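Zustolano Neighbourhood Health Visiting Scheme
Progress report to the Hekano Fund
Submitted June 5, 2021

1. Purpose of this report

This report sets out the work carried out under the grant since November and the position of the scheme at the close of the second reporting period. A statement of spending is attached separately.

2. Home visits

Visits to older residents have continued on every working week of the period. The scheme now has six trained visitors, of whom two joined in the spring after completing the Mirnari course in basic foot care and medicines safety. Each visitor holds a fixed list of households. Residents told us that they preferred to see the same person each time, and the lists were redrawn to allow this.

Four households left the scheme during the period - all of them to move in with relatives. Their places have been offered to people on the waiting list.

3. Area served

The grant covers the streets between the Xiao clinic and the northern edge of the district.
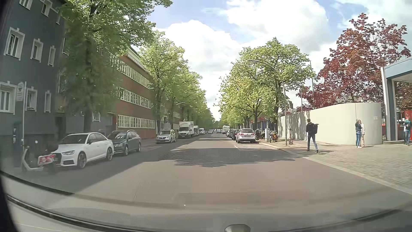
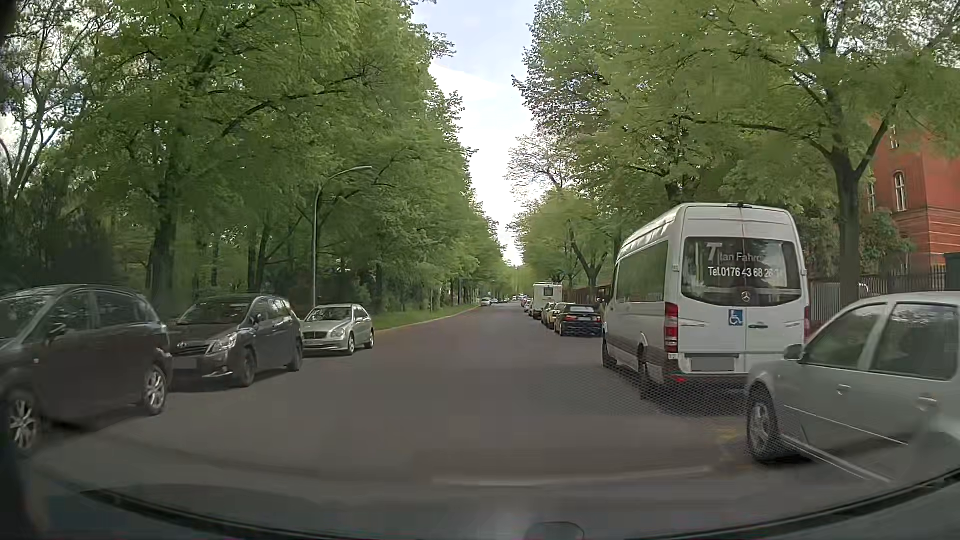
Tree-lined streets with parked vehicles.

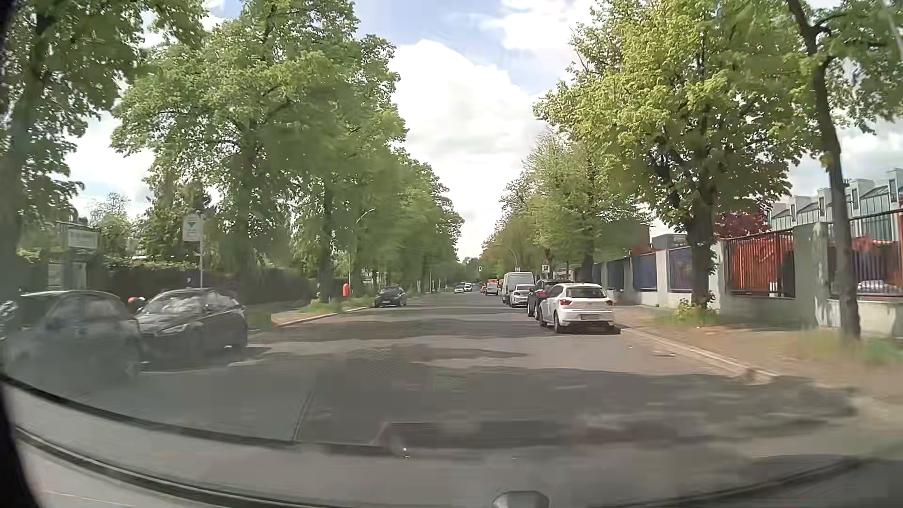
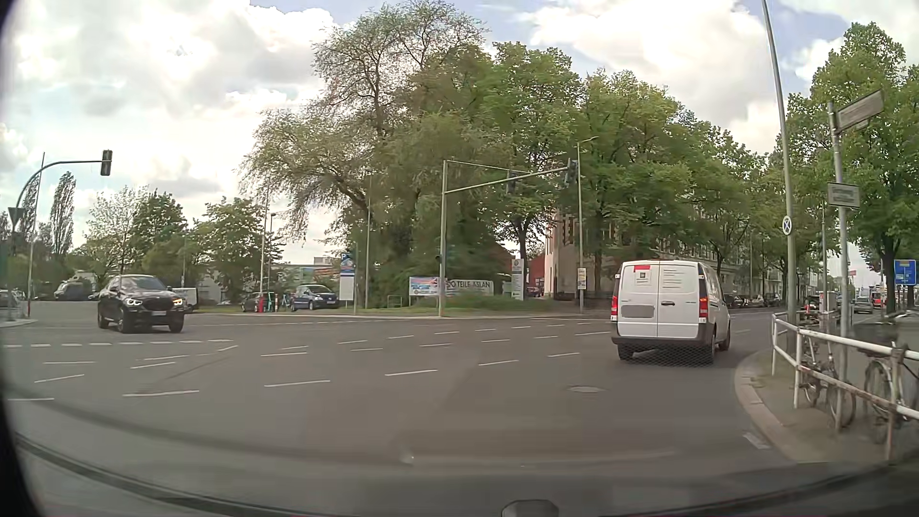 Referrals have come mainly from the clinic and from family members. Referrals from pharmacies remain lower than planned. Fengying Cao, Scheme Manager, has met the pharmacy owners and agreed a shorter referral form, which is now in use.

4. Difficulties

The telephone line was out of service for four days, and calls were passed to the clinic desk. Records are still kept partly on paper. The move to a single electronic record has been delayed by the supplier and is now expected in the next period. We do not ask for further funds for this item.

5. Work planned

The scheme will fill the remaining places, complete the change to electronic records and repeat the residents' survey. We also ask the Fund to agree to the transfer of the unspent printing budget to visitors' travel costs - the sum is shown in line 4 of the attached statement. A decision before the next quarterly payment would be welcome.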